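Clenutberg work shirt swap returns in May with folding table

CLENUTBERG – If you have a good work shirt hanging in the back of the closet that no longer fits anybody in the house, there is a fine place for it to go this spring. The Kullo clothing swap is coming back to the old Adugna hall in May, and this year it is all about work clothes, from shirts and coveralls to the sturdy kind of jacket that seems to last forever. 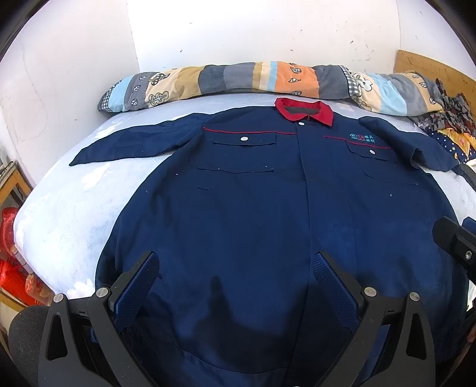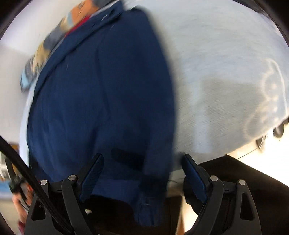

A navy shirt with a red collar, spread out on a bed (first picture), and dark navy cloth gathered up at one end (second picture).

Last year's swap found new homes for 732 pieces of clothing, which was a lovely surprise to everyone who had spent the winter wondering if people would come at all. They certainly did, and the line went right out the door and past the Arusa bakery (which sold out of rolls before noon!).

There will be 30 tables this time, up from 18, and one of them is set aside for folding. Visitors kept asking how to get a heavy long-sleeved shirt to lie neatly on a shelf, so there will be somebody on hand to show the way: lay it flat, smooth out the front, bring the sleeves in and fold the hem up toward the collar.

Clothes should be washed and dry, with the pockets emptied and the snaps closed. Small repairs are fine, and a bit of lint never hurt anyone. Drop-off begins at 7 in the morning at the side door, and the swap itself opens at 10. Coffee is free, and bags are welcome.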